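Search jobs, places, people

Shift leads and cell tenders, candy repack, Clurkbridge
Hilau Repack. Full time and part time. Internal people first, then outside.
Shares 76

Quick version, full posting goes up when HR gets back to us. We need people for the new sort cells. Two jobs, described below. If you already work the line you get first pick, put your name in by the end of November.

What's changing: the hand sort on loose wrapped candy is moving to robot arms, two arms to a table. Not all of it and not all at once. Line 2 first. Lines 1 and 3 stay hand sort through the spring at least, Kiros Hailu has the schedule. There are 166 people on the floor now and the plan for next year has 166. Jobs change though, so please read the rest.

Job one, cell tender. You run two tables. Set out the containers, put product down, start the run, watch, clear whatever the arms leave. Log every stop. Pull torn bags and anything open before it gets anywhere near a container. You'll be on your feet but the bending and reaching is way down from hand sort. Day shift starts 6 a.m., second shift 2 p.m.

Need:
- six months on any packing or sorting job, ours or someone else's
- able to read a screen and type a short note, doesnt have to be pretty
- OK with stopping a table on your own say so. Really important
- color vision good enough to tell the containers and the wrappers apart

Don't need: any coding, any college, any robot experience. Training is paid at your normal rate.

The practice tables are up. Green, purple and orange containers, loose wrapped pieces on the wood, arms working over the top. Everybody who applies gets a turn at one before they sign anything.
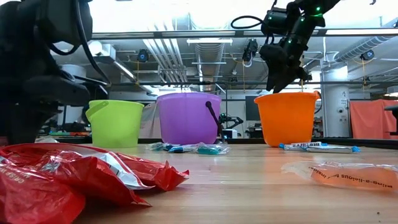 Yabsira Feyisa wrote on the sign-up sheet that tending sounds like standing there all day waiting for something to go wrong, and will there be rotation, because eight hours of watching is harder on the head than eight hours of sorting.

Fair point, and it's going in the posting. Rotation every two hours, table to pack-out to table. Nobody watches a full shift. If it slips tell Catarina Bastos, she owns the rota.

Job two, sort coach. Only a few of these. You work with the Jullum project team on what the arms should be doing. Which piece goes where, what counts as a bad pick, what to do with two bars lying on top of each other. We want people who've done hand sort for years and can say how they do it. You'd demonstrate picks, go through stops from the shift before, and tell the engineers when they have it wrong (they will listen, thats the deal we made with them). Desk time maybe half, depends on the week.

Need:
- two years hand sort
- patient explaining things
- willing to write up a short note at shift end
- some swing between days and seconds

Pay: tender is line rate plus the machine step. Coach is one grade up from that. Both get $2000 after six months in the job, paid once. Part-timers get it too, prorated. Seniority carries over, same vacation, same break times. If you try the cell and hate it you can go back to your old line within 76 days, no reason needed, no mark on your file.

Candy is the first product. After that comes gum and the small boxed stuff from Andreadis, so coaches will be picking up new items as they come in. 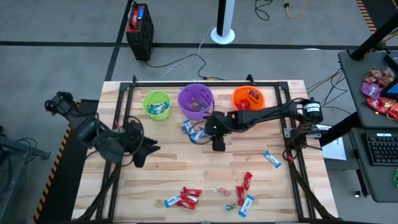 Who decides how fast the tables run?

The shift lead does, with the tender. Speed gets set at the start of the run and the tender can drop it any time. The stop log is for fixing tables and can't be used for write-ups, that's in the agreement, copy at the time clock.

Shift leads: same cells, one lead per shift. Ask Gianni Melis for the sheet, I haven't got the final wording on that one.

To apply: paper form at the front desk, or tell your current lead and they'll put you in. Outside people, front desk only please. Say which job and which shift. No resume needed for tender. Coaches, half a page on what you've sorted and for how long.

Want to see the tables first? Come by at 1:30 p.m., between shifts, any day they're runing. Closed shoes, hair tied back.

Interviews are short and its me and Catarina. Bring questions.

Letay Tekleab
Floor operations, Clurkbridge

3 comments
Share this job
Copyright Hilau Repack. Contact. Back to top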